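Sorting out a kitchen compost caddy (and the heap it feeds)

I've been composting in our back garden in Stavulcombe for years now, and for most of that time I did it badly. The heap was a cold, slimy lump that smelt like a blocked drain, and I blamed the weather, the council and the dog. These are the things I do now, in no particular order.

Line the caddy with newspaper. I used to buy the compostable bags, but they split on me every time I put teabags in warm. Two sheets folded into the bottom do the job, and the whole lot tips out in one go.

Let teabags cool on a saucer first, and check the box while you're at it – plenty of them still have plastic in the seam, and you'll be picking little white ghosts out of your beds for ages. I tear mine open and just use the leaves.

Rinse your eggshells and crush them. Whole ones sit in the heap looking exactly like eggshells until the next lot of tenants move in. I dry mine on a tray in the oven while it's cooling down from something else, then go at them with a rolling pin.
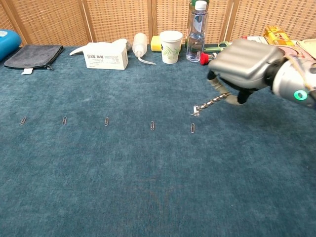

Now, worms. If you've got a proper heap on bare soil they'll find it by themselves, so please don't go buying any! It's only a sealed wormery that needs stocking, and those want the little red ones that live in rotting stuff. The fat ones you dig up in the border won't thank you for it.

Brown stuff matters more than I ever believed. For every caddy of peelings I put in the same amount again of torn cardboard, egg boxes or dead leaves. I bag up leaves in November and keep 12 sacks behind the shed, which sounds mad until you run out in spring (I always do).

If the heap smells, it's too wet. Fork it over, add cardboard, and leave the lid propped open on a dry day. If it's doing nothing at all, it's probably too dry, so give it a can of rainwater.

Go easy on citrus and onion in a wormery. In an ordinary heap I chuck them in, chopped small. Cooked food, meat and cheese stay out altogether – I tried a bit of old lasagne once and had rats by the weekend.

Oh, and wash the caddy with hot water and a splash of vinegar, then leave it upside down on the step to dry.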